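The incident report said "unintended grip event, no injury," and Gunvor Holmgren had read it three times before she got her coat off.

"No injury," she said.

"It was a shoe," said Gallegos.

"What was in the shoe?"

He looked at the wall. He had been with Honeo for 8 months and still believed in the product, which made him easy to like and hard to question. "A hand," he said. "Part of a hand. The tester reached in to straighten a lace and the arm closed. It let go."

"When did it let go?"

"When he yelled."

"It has a microphone?"

"No," Gallegos said.

She sat down with the log. The tidy unit had been through 1,000 cycles at the Costmont test house, and the summary page gave it a clean sheet up to November. Gunvor had worked in product safety long enough to distrust a clean sheet. Machines stuck, slipped and dropped things. A log with no drops in it had been written by somebody who didn't like the word.

"Run it for me," she said. "Same shoes."

They went down to the back room. He set out the slides on the grid mat, lined up the sneakers on the rack, and stepped behind the tape. She stood next to the stop button and kept her palm over it.

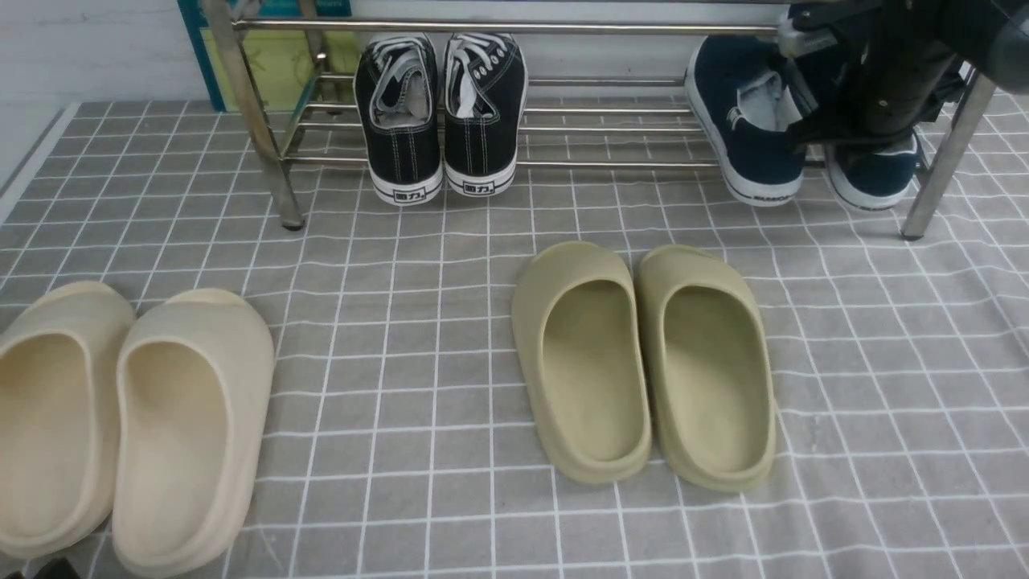
*Costmont, the rerun. Gripper over the navy pair.*

The arm went for the navy sneakers. It came down, waited, and closed on canvas. Then it lifted, turned, and put the shoe back where it had found it.

"There," said Gallegos.

"Again."

It did it again. It did it 30 times, and he got more cheerful with each one. Gunvor's feet hurt. She had a thermos of coffee upstairs and no hand free to drink it with.

"What does it do if something comes between the fingers before they close?" she asked.

"It stops. There's a force limit from Clilier. It's in their sheet."

"Have you tested it?"

"It's in their sheet," he said again, a little slower.

She took a carrot out of her lunch bag. She had brought it for this, though she let him think it was lunch. On the next pass she had him hold the carrot out on a long pair of tongs, down by the heel of the shoe, and she leaned on the edge of the bench and watched the fingers.

They closed. The carrot went in two with a wet little crack, and the arm carried on up with the shoe as if nothing had been there. Half the carrot rolled off under the rack.

Gallegos kept holding the tongs.

She hit the button. The fans ran down.

"It yelled and it let go," he said. "I mean he did. He yelled and it let go."

"Look at the times." She had the log folded open in her coat pocket, and she gave it to him. "Release is on a timer. It grips, it waits for the lift, the lift fails because there's a man attached, it gives up. He could have sung to it."

He read the line with his finger. Then he read the one above it, and the one above that. There were nearly 160 failed lifts in there, all filed under "retry."

"Those weren't hands," he said.

"No. I expect they were shoes." She thought about it. "I expect most of them were shoes."
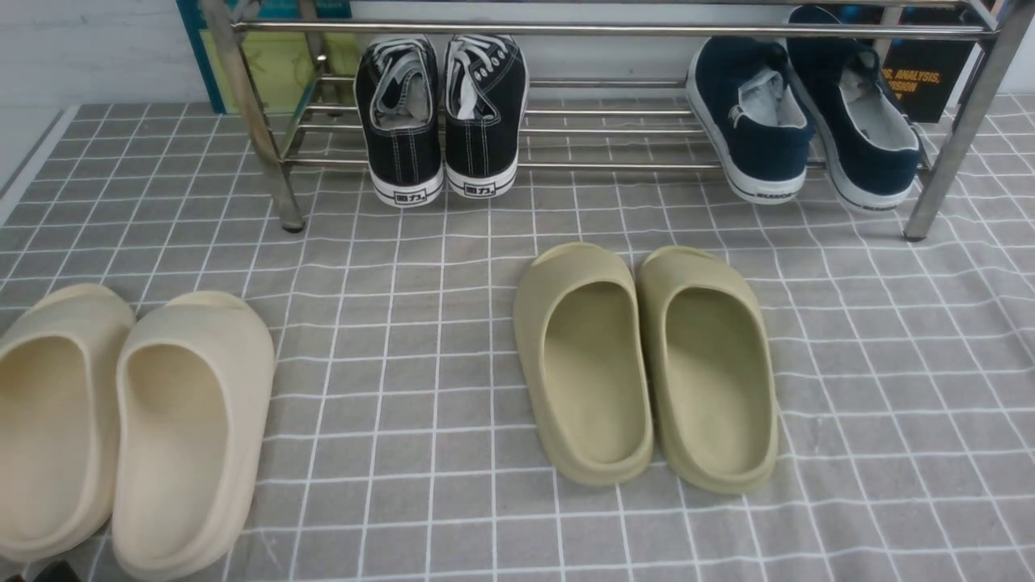

*Page last changed: 30 Jan 2022*

Upstairs, the Honeo people wanted to know if a warning label would cover it. They had one drawn up already. It showed a hand with a line through it, and under that, KEEP CLEAR DURING TIDYING.

"Who buys this?" Gunvor asked.

Families, they said. Busy families.

"With children?"

One of them began to explain about the label, that it could be made larger — that there was room for it on the base — and she let him get to the end. Then she asked for the name of whoever had chosen the word "retry," and for a copy of the Clilier sheet with the test data attached.

There was no test data attached. There was a phone number. She called it from the parking lot with the engine running, and a pleasant voice told her that the force limit was fully supported on all current models, and that it shipped switched off.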